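Saturday at the Wovthorpe Home & Floor Fair

10 February 2024

24 shares | 3 comments

So I finally made it to the Wovthorpe fair, after missing it in December when they had to move the date (burst pipe in the main hall, apparently). Doors opened at nine and I was parked by ten past, coffee in hand, feeling very smug until I saw the line! Tickets were $18, which I grumbled about, but that gets you into all the talks and a tote bag I will definitely use.

I went straight to the Enton stand because we're redoing the back bedroom this spring and I can't make up my mind on anything. The guy there let me walk up and down his sample boards in my socks, and I loved the warm reddish ones so much more than the gray I'd been planning on. Gray is out, by the way. Three separate people told me so.

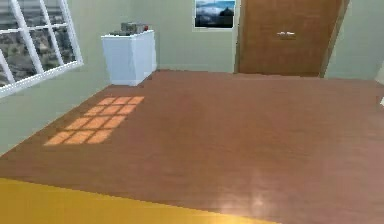
My other big worry is color. I had my heart set on a soft green for the walls, and the lady at Desjardins Paint talked me into trying 2 sample pots before I commit to gallons of the stuff. She said to look at them at breakfast and again after dark. Fine, I'll be patient.

Lunch was a so-so grilled cheese and a really great lemon bar. Then I sat in on the Stornitz talk about old windows, and wow, it was packed. They quoted $400 a window to fix up the originals, and I'd been bracing for way more (my neighbor paid 2,000 for one bay window, new).

Got home at four with sore feet and eleven brochures. Going again next year, in better shoes.

3 comments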